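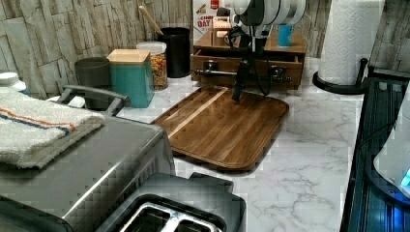 Unplanned contact events at the Dratley test kitchen
Speaker notes

Slide 1
Welcome the audience on behalf of Wamerora. State the purpose of the session: to report a fault in the arm's downward approach and the measures adopted since November.

Slide 2
In a series of 52 approach moves, the arm failed to stop at its set height on 4 occasions. In each case the gripper pressed on the work surface until the force limit ended the move. No one was injured. One fingertip was replaced.

Slide 3
Explain the cause. After a restart, the controller kept the height offset from the previous tool — a difference of 18 millimeters. The operator's display showed the correct tool name, so the error was not apparent before motion began. Pause here for questions.

Slide 4
Corrective measures. Trultach has supplied a revised startup routine that clears the stored offset. Two members of staff must now confirm the height check before power is applied to the joints. Hands remain off the counter during every approach.

Slide 5
Ramanauskas will review the stop logs separately. Refer detailed questions on force limits to the written report.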